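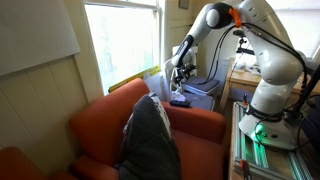

Section 4: Daily use and care of the Noltura armchair

Read this once before you throw anything over the chair. The label calls the fabric "family-proof". We'd treat that as a hope and follow the steps.

4.1 Clearing the chair

1. Take everything off the arms first. They are wide and padded, and small things left on them slide into the seat gap sooner or later.
2. Lift the blanket off in one piece. Dragging it across the seat leaves fluff on a smooth cover.
3. Remove the pillow and run a flat hand down both sides of the seat.

Note: Noltura says the cover is good for 1,000 wipes. Lefteris Stergiou, who edits this guide, has asked how that was tested and is still waiting. Use a barely damp cloth and stop when the mark is gone.

4.2 Dressing the chair

4. Stand the pillow against the backrest.
5. Fold the blanket loosely and lay it in front of the pillow, over the seat and back. A neat fold looks good in the catalogue and lasts until someone sits down.
6. If you must keep a remote on the chair, lay it flat on top of the armrest, well in from the edge.
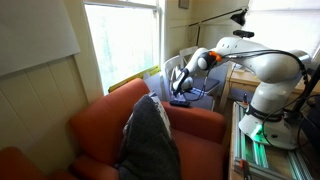 Fig. 4-2. Grey blanket over the seat and back, patterned pillow behind, small item flat on the armrest.

Caution: Do not sit on the armrests. The 20 kg limit applies to each arm, whatever the salesperson told you.

Caution: Dark blankets can shed colour on a new cover. Wash yours separately before first use – "colourfast" on the tag is no guarantee.

7. Turn the blanket weekly so the same patch of seat isn't always covered. We have seen no proof that the dye resists fading.

For replacement covers, see Section 6.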